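Derkon Senitz Four-Panel Interior Door

Interior Doors > Panel Doors > Senitz Series

Product Overview

The Senitz is a four-panel interior door for residential and light commercial use. It is supplied as a single leaf or as a matched pair, and it may be ordered unfinished, primed, or in one of the factory stains listed under Finishes. The Senitz has been part of the Derkon catalog for 16 years and remains the standard specification for customers replacing older panel doors in bedrooms, studies, dining rooms, and meeting rooms.

All leaves in the series share the same panel layout, so single and paired doors may be used along one hallway without a visible change in pattern. Customers who require a plain leaf should refer to the Toom Series. Customers who prefer a knotted surface and heavier rails should refer to the Rustico Series.

Construction

Stiles and rails are made of solid pine, joined with glued dowels and sanded on both faces. Panels are set in grooves with a small allowance for seasonal movement and are not glued at the edges. Slight movement of a panel within its groove is normal, particularly during the first heating season, and is not considered a defect.

Moldings are applied on both sides. On stained doors, a narrow line of lighter wood may appear at the edge of a panel when indoor air is very dry. Derkon recommends staining the panels before the moldings are fitted, and all factory-stained doors are produced in this order.

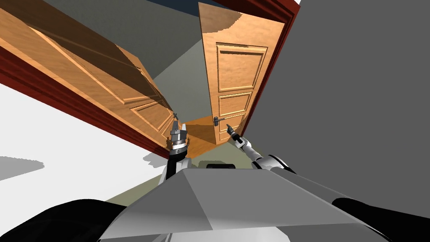 Paired wooden doors, open. Four-panel leaf at right.

Finishes

Unfinished -- sanded, ready for stain or clear coat. Must be sealed on all six sides before hanging.
Primed -- one coat of white water-based primer. Two top coats are required.
Honey -- medium stain with satin clear coat.
Chestnut -- dark stain with satin clear coat.
Custom color -- available on orders of ten leaves or more. A signed color sample is required before production begins.

Wood is a natural material, and grain and tone vary from leaf to leaf. Paired doors are selected for similar grain at the time of assembly. Doors ordered at different times cannot be matched with certainty, and customers planning work in stages are advised to order all leaves together.

Sizes and Ordering

Standard leaves are stocked in widths of 24, 28, 30, 32, and 36 inches, with a standard height of 80 inches. Each leaf is 1 3/8 inches thick. Made-to-measure leaves are available in any width up to 42 inches.

Please measure the opening, not the existing door. Width should be taken at the top, middle, and bottom of the opening, and the smallest figure entered on the order form. Height should be taken on both sides from the finished floor. If new flooring is planned, please state its thickness on the form. Derkon does not accept returns on made-to-measure leaves ordered from incorrect measurements.

For paired doors, the form asks which leaf will be used daily (the active leaf) and which will normally remain bolted (the inactive leaf). The active leaf is prepared for a handle and latch. The inactive leaf is prepared for flush bolts at top and bottom. Both leaves can be prepared for handles on request.

Hardware

Doors are supplied without handles unless these are added to the order. Three hinges per leaf are included. The latch bore accepts most common lever and knob sets sold for interior doors; please check the backset before purchasing hardware elsewhere. A ball catch may be fitted at the head of both leaves in place of a latch.

Delivery and Storage

Stocked sizes normally ship from the Derkon warehouse within five working days. Made-to-measure leaves ship in six to eight weeks -- orders placed in December should allow additional time for the annual plant closure. Freight is included on orders over $2,000 within the regular delivery area. Smaller orders are charged by weight and distance.

Delivery is to the ground floor or garage. Please inspect each carton before signing and note any damage on the delivery receipt. Claims for damage not noted on the receipt must be submitted with photographs within three working days.

Store doors flat on a level surface, raised off the floor on at least three supports, in a dry and ventilated room. Doors should remain in the room where they will be used for 72 hours before hanging. Do not store doors in a building where plaster or concrete is still drying.

Care

Dust with a soft, dry cloth. Marks may be removed with a damp cloth and mild soap, followed immediately by drying. Do not use abrasive pads, ammonia, or furniture polish containing silicone. Hinges should be oiled once a year. If a leaf begins to rub against the jamb, tighten the hinge screws before planing any wood from the edge. Any planed edge must be resealed the same day.

Warranty

The Senitz Series carries a five-year limited warranty against defects in material and workmanship. The warranty does not cover doors hung outdoors, doors in saunas or steam rooms, leaves trimmed by more than 1/2 inch on any edge, or leaves that were not sealed on all six sides. Warp of less than 1/4 inch across the full height of the leaf is within tolerance.

Showrooms and Samples

The Senitz Series may be seen at 54 authorized dealers. Corner samples in each standard finish are available for a deposit, which is refunded when the sample is returned in good condition. Contractors and property managers ordering 300 leaves or more in a calendar year should contact the trade desk for project pricing.

Related Products

Toom Flush Interior Door
Rustico Knotted Pine Door
Derkon Jamb and Casing Sets
Derkon Flush Bolt Kit for Paired Doors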